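Print this post | E-mail this to a friend

Can the robots do the laundry yet

Quick one, on my lunch, soup going cold. Kristóf Deák wrote in after the dishwasher post to ask where we are with folding. Fair question. I have been meaning to get to it since February.

Short answer -- sort of. Longer answer, it depends a lot on what you call folding.

My own laundry first because that's my yardstick. Four people in the house, two baskets on the landing, and a heap on the spare bed that has its own weather. Timed myself last night. One load, 23 minutes, and that's with the socks just thrown in a drawer unpaired. I'm not fast. My mother would do it in half that and talk on the phone the whole way thru.

So what does a machine need to beat me? Has to get one thing out of a pile. Just one, not the three that come with it. Has to find the corners. Has to know a towel from a T-shirt from a pair of tights. Then fold, then put it somewhere, then go back for the next. I do all that half asleep. Picking out the one thing is the part I'd bet against, every time. Cloth doesn't have a shape till you hold it up.

Towels are where everyone starts and I get why. Flat, four corners, no sleeves.
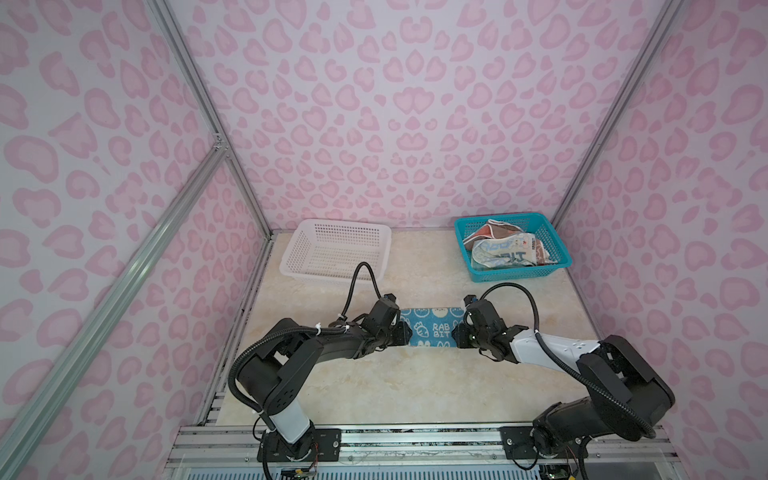
Two arms, one small blue towel or cloth, more in the teal basket. White basket still empty.

Look at how it's held, one gripper at each end and the thing stretched out between them. Which is just how I'd start! Grab both ends, pull it straight, then worry about the fold. I like that it's two arms as well. I've tried folding a bath towel one handed (baby on the other hip, years ago) and you end up using your chin.

But. It's a little pen with walls and two baskets, and the arms are bolted down at the front. My landing isn't like that. My landing has a cat on it. And somebody still has to carry the basket up the stairs, and down again, and turn the shirts right side out, and fish the tissue out of the pocket. Nothing bolted to a rail is going to do that.

Same story on the shop floor I think. I did two summers at Zalewska, the hotel linen place, back before my knees went. They had a big ironer that folded sheets at the far end and it was great, never got bored. You know what it couldn't do? Feed itself. Two of us stood at the front all shift finding corners and clipping them on. Nearly 400 sheets before the first break on a bad day. If a pair of arms could of done the corners I'd have kissed them. That's the job I'd hand over first, way before anything in my house.

So my scores, for now. Flat stuff, set out nicely, close to it. Mixed pile from a real dryer, I'd want to watch a full load start to finish with no one helping, and I'd want to see the second load too. Fitted sheets, come on. I can't do fitted sheets.

Would I pay for one? Kristóf asked that too. If it took 90 minutes over a load I wouldn't even mind, it could do it overnight while I'm asleep, so long as its quiet. Slow is fine. What I don't want is to come down and find one towel folded and the rest on the floor.

Window cleaning next, somebody asked. Got to run, soup's stone cold.

Print this post | E-mail this to a friend

This site uses cookies to remember your settings. By continuing to read you agree to their use. OK | More info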